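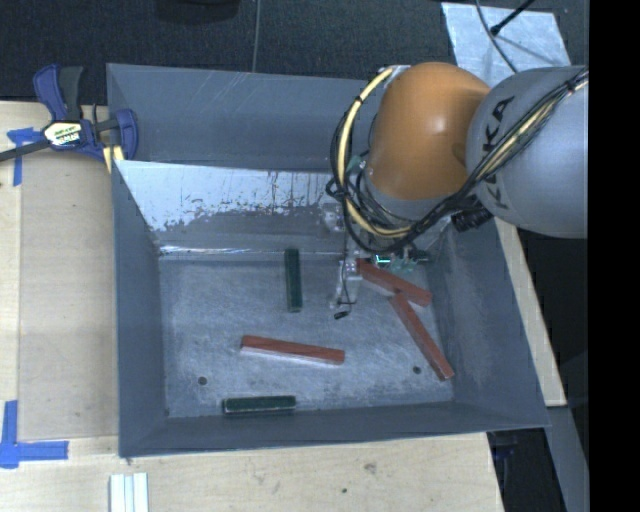 Omwood Tenants' Help Board
Storing loose items in the shared hobby room

Our group at Omwood wishes to know whether small parts may be left in the hobby room overnight. We keep ours in one container, and a metal bin with a sloped divider, with the reddish-brown and dark green blocks together on one side, would take up little of the table. Is written consent required?

Clillik
Consent is required for anything left after 10 p.m. The form is held at the front desk — please allow two working days.

Flernurico
We were never asked for a form. Just label it.

Zacharias
The rule changed in December. Labels alone are no longer accepted.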